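So I finally swapped the old spinning drive in my Kasari laptop for an SSD, and wow, I should have done this ages ago! Boot time went from 334 seconds (yes, I timed it) to 16.

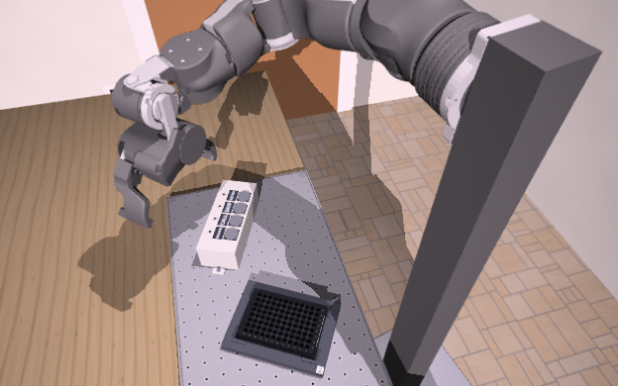 Cloning was the slow part. I used Grultness with a cheap USB adapter and it chewed through everything in almost 20 minutes – then stopped on error 3464. Sheldon Vachon left a comment last month saying to turn off hibernation first, and that did it. Thanks Sheldon!
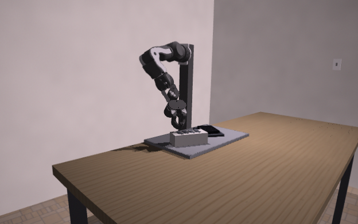 Battery life seems better too, but I want another week with it before I post numbers. Next up is more RAM.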